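5. Recording a two-handed cloth task

This section covers recording with a pair of hand-held grippers on a bed or similar soft surface. For single-gripper work on a table, use section 4. The station at Clidanside is set up for this section and needs only steps 3 to 9.

5.1 Before you start

1. Charge both grippers and the head unit. Do not begin a session with any battery below 50 per cent.

2. Spread the cover over the bed and smooth it by hand. Small creases can stay.

3. Check that the wall marks can be read from where the operator will stand. Leave the marks and the notices alone, even if they look untidy.

4. Open the Brotero recorder on the phone and enter the task name. Use the same spelling for every take – Darwish treats "fold shirt" and "fold shirts" as two tasks.

5. Turn on both grippers and wait for the green lights. If a light stays off, see 5.4.

Caution: Keep fingers and loose sleeves clear of the linkages when closing a gripper.

5.2 Recording a take

6. Put the garment on the bed within reach of both grippers. Vary how it lies from one take to the next. A shirt that always starts flat teaches the robot very little about a shirt that doesn't.

7. Hold both grippers over the cover with the fingers open and press Start. Stay still until you hear the tone.

8. Carry out the task at a steady pace. Close the fingers fully on the cloth before lifting, and open them fully when letting go.

Views from the grippers and from head height, garment work on the bed:
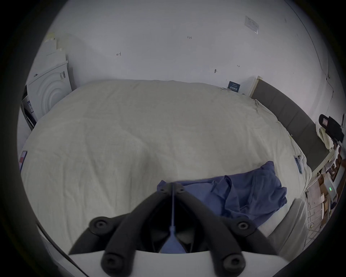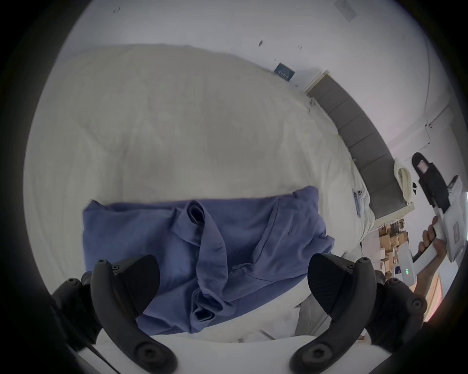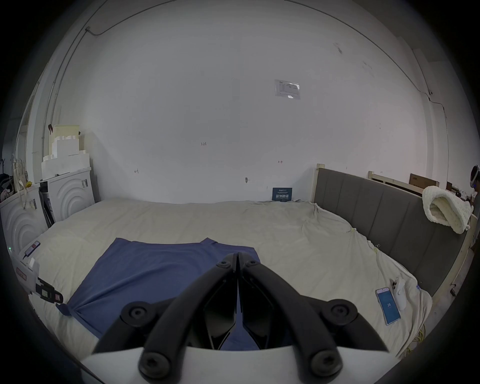
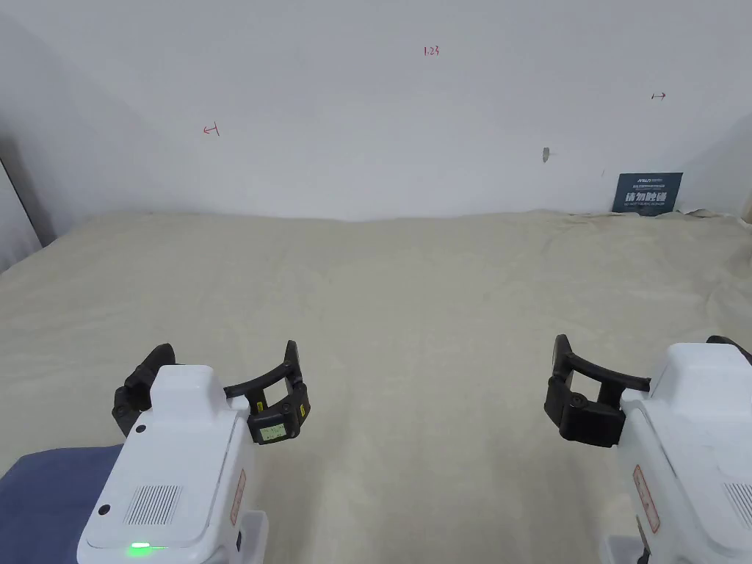 9. Return to the open position, stay still again and press Stop. A take should last no longer than 48 seconds. If you drop the cloth, pick it up with the gripper and carry on. If you touch the cloth with a bare hand, stop and delete the take.

Note: Talking during a take does no harm. Walking round the bed does, so move your feet only between takes.

5.3 Checking and saving

10. Play back the first take of each session in full, all views. After that, one in every 18 is enough.

11. Look for these faults:
– cloth hidden behind the fingers for most of the take
– wall marks out of view from the head unit for long stretches
– views that start at different times

12. Save to the Grevuswood folder and write the take number in the log. A full set for one garment is 242 takes, which can be spread over several days.

5.4 If something goes wrong

Green light stays off: hold the power button until the unit restarts. Swap the battery if that fails.

Position drifts during playback: repeat the wall calibration in section 3, then record one test take before going on.

Fingers slip on thin cotton: wipe the contact surfaces with a dry cloth. Do not use spray cleaner.

Recorder closes during a take: the file is kept but will not play. Delete it and record again under the same number.

Faults not listed go to Matilde Serrano, with the take number and the name of the garment.

Section last revised 28 Dec 2025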